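Leading by the hand

Wimham, mid-morning, kettle on. The old thread works on the canal went up in 1936 and still has the loading hoist over the door. Upstairs, past two fire doors and a bicycle, is where Rallau teaches its robots to put things together. No code on the screens when I walk in. Just a woman in socks with a controller in each hand, breathing out slowly.

She moves her left wrist. Across the room, an arm moves too. Not quite at once – there's a lag, tiny, and you feel it in your stomach more than see it.

I'd come expecting maths. There is maths, downstairs, in a room I wasn't offered. Up here it's closer to a driving school. An operator does the job through the arms, start to finish, and everything gets recorded: what the cameras got, where each joint was, how wide the fingers were open. Then she does it again. Then again. A run is no good if you dither, I'm told, since the machine will learn the dithering along with the rest.

New people get 22 practice runs before anything they do is kept. Mine were not kept.

There are two ways in. The older one is by hand: you take hold of the arm itself, it goes slack, and you walk it through the motion like teaching a child to hold a bat. Good for wiping, pouring, opening drawers. Hopeless for small parts, because your own hands and sleeves get in the cameras' way. So for anything fiddly they've gone over to remote control, and the project that does it is called Wilenness. I asked what it meant. Shrugs all round.

Wilenness is about assembly. Frames, gears, posts, fittings. The sort of thing a person does while listening to the radio. The control software is Virág's, bought in and then argued with, and it has a setting for how much the arm shrinks your movements. At full size I was a menace. Turned down, I could nearly place a part, which felt like threading a needle in oven gloves.

What gets you is the lack of touch. You grip and feel nothing at all. The regulars say you learn to hear it, a change in the motor note, and to watch the part for any slip. They talk about 'soft eyes', looking at the gap instead of the thing your holding. I tried. My eyes stayed hard.

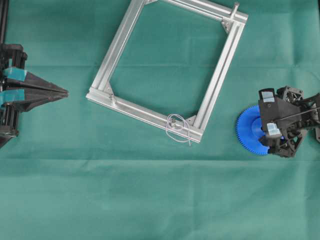 Between the grippers: the aluminium frame on its green cloth, blue gear held at the right.

Lunch was soup. The talk was all about recoveries. A clean run teaches the robot what to do when all is well, fine, but drop a gear and it has no idea. So now they go wrong on purpose. Approach too low, back off, come round again. One operator had spent 4 hours that week on nothing but bad approaches and looked worn out by it. Harder than doing it right, apparently. Your hands don't want to.

Will it work on a factory floor? Opinions differ, even round one table. The learned version gets a gear home on a good day and then sulks on the next. Change the light and it gets nervy. Someone moved a lamp in June and lost seven days finding out why the scores had dropped.

I had one more go before teh train. Closed the fingers, lifted, got as far as the frame, lost my nerve. Put it down again. The operator reached over, took the controllers back and wiped them on her jumper.

Then she started the next run.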